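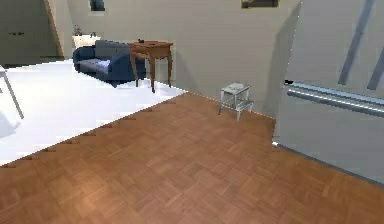
Figure 4. View from the simulated apartment in the failure study. The boundary between parquet and white tile runs from the lower left toward the sofa.

5.3 Failure at the floor boundary

The most serious fault in our tests did not come from the planner or from the object detector. It came from the floor. In the apartment used for the navigation task, a parquet area meets a glossy tiled area, and the seam between the two is not a straight line. As Figure 4 shows, it has small notches like a staircase. We had noticed these notches early and considered them a cosmetic matter of the scanned mesh, so we did not repair them before the December runs.

We ran 900 episodes in this apartment with the Kudeo base controller. In 40 of them the robot stopped at the seam and did not reach its goal. The log reported a normal stop with no collision, and for this reason our first analysis counted these episodes as time-outs. The mistake was found by Simin Naseri, who replayed the episodes one by one and saw that the wheel commands continued until the end while the position did not change.

The cause has two parts. First, the collision mesh was made from the same scan as the visible mesh, and at several notches it had a small vertical step. A caster wheel could enter such a notch and remain there. Second, the recovery behavior was started only by the contact sensor of the bumper. A blocked wheel does not touch the bumper, and therefore the recovery was never started. The controller went on pushing, and in three episodes the simulated base tipped forward when the wheel came free.

We consider the tipping a safety matter even though it happened only in simulation. The same controller is used on our real platform in the Flelliden laboratory, where there is a metal strip between two kinds of floor covering. We have not seen a tip on the real platform. However, the software had no rule that would prevent it, and the motor current limit was set too high to help.

Two changes were made. The collision mesh of the floor was replaced with one flat plane, while the visible mesh was left as it was — the notches are still seen by the camera but the wheels no longer feel them. The controller was also given a slip check, which compares the wheel odometry with the estimated position and stops the motors when the two disagree for longer than a fixed time. With both changes we repeated the 40 failed episodes from the same start positions. Almost 40 reached the goal; the others ended with a correct stop and a slip warning in the log.

The slip check alone, with the old mesh, did not improve the success rate. It only made the failure visible and prevented the tipping. We report this separately because a user who repairs only the mesh will get better numbers and keep the unsafe controller. All results in Section 6 use both changes, and the results from before the repair are given in the appendix.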